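I got to the Kiresham workshop early, so I had time for a coffee and a good nose around before the woman who runs the teaching bench came down to meet me. She's the one who trains the small arms for Zundatitz, and she had promised to let me have a go (I'd been looking forward to this for weeks!).

"Everybody wants to grab the gripper and pull," she said, before I had even put my bag down. "Don't pull. Pretend you're helping a kid hold a pencil."

There are 2 ways to show an arm a job on her bench. You can hold it and move it through the task with your own hands, or you can sit a few feet off and steer with the Navix controller. She used to do everything by hand and was pretty stubborn about it. Then last December she switched to the controller for most jobs, and I asked what changed her mind.

"My hands kept getting into the pictures," she said, laughing. "I'd look back through a session and there was my thumb, over and over. And I was cheating. I was looking at the ball with my own eyes, from up above. With the controller I make myself use the wrist view, so I only know what the arm knows."

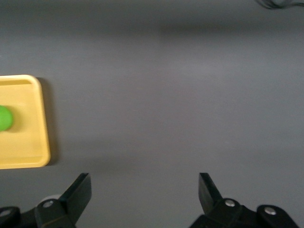 Photo: Kiresham workshop / Zundatitz

The job that day was the green ball and the yellow tray, and she talked about it the way other people talk about a crossword. With the fingers wide open and the tray over on the left, you have to decide how early to start moving across. She likes to go early and slow. A coworker goes late and fast, and she says she can tell their runs apart without looking at the names.

Does that matter? "Oh, it matters a lot. If I show it one way and he shows it another, it can end up somewhere in the middle, and the middle is the rim of the tray."

She asks for 100 good runs before she'll train on anything, done in sets of 10 with a break after each one. I did a single set. My first try was awful — I closed the fingers on nothing and then froze — and she told me to keep it but mark it as a miss.

I asked if she ever gets bored. "Around lunchtime, sure," she said. "Then I get sloppy, and I can see it in the runs, so I stop and eat something."

Next on her list is a folding job for Sopacua, with cloth, and she's already dreading the corners.

Recent posts
Learning to drive the Navix controller
A morning with the Sopacua sorting line
What we keep and what we delete after a session
Zundatitz open bench: how to sign up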